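Cukska publishes handling rules for hand-held grippers

Jul 16, 2023

Cukska, the regional automation trade group, has published a set of working rules for sites that record manual tasks with hand-held grippers. The rules take effect for member sites at the end of the month and cover table setup, cable routing, operator breaks and the condition of finger pads.

The document runs to 33 pages and replaces a short checklist that members had been using as a stopgap. Work on it was led by Nestell, which builds test benches, and Teixeira, an integrator with several recording stations of its own. Both firms tried the draft at their sites before it went to a vote.

Under the new text, an operator working with two grippers must have both of them over the work surface before a recording starts. The idle hand stays on its own side of the table while the other is placing or inserting a part.

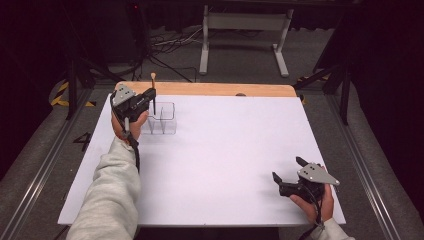 A stick is lowered into a clear divided container with the left gripper while the right stays open.

Cable routing takes up a full chapter. Cables that run from the gripper along the forearm must have enough slack for the operator to reach the far edge of the table. Floor cables should be kept out of the area where the operator stands, and any raised edge in the walkway must be marked with hazard tape.

The draft drew 226 comments from members during the review period. Most of them dealt with pads and wear, and the chapter on inspection was rewritten twice as a result.
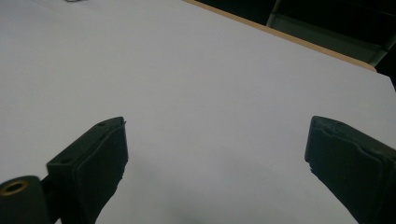
Pad inspection is now required at the start of each shift and again after every 200 recordings. Operators open the gripper over a clear part of the table and check both fingers from tip to base. An uneven edge on the soft material, like the small pale notch low on the right finger, has to be written in the log even if the pad stays in service. Pads that have come away from the finger must be replaced before work goes on.

Bitetti, which supplies pads to several members, had asked for a fixed replacement interval. The group decided against it – wear depends too much on the parts being handled – but will look at the question again when it has a year of log entries to work from. 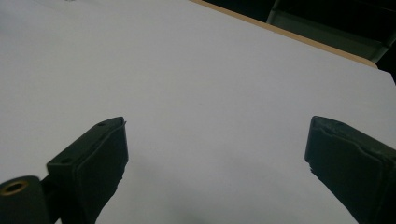

Gripper fingers open above a bare white surface.

Operators are also entitled to a break of 10 minutes in every hour of recording. Sites may set longer breaks for heavier tools.

Member sites can request the rules from the Cukska office at no charge. Non-members will be able to buy a copy once the printed edition is ready.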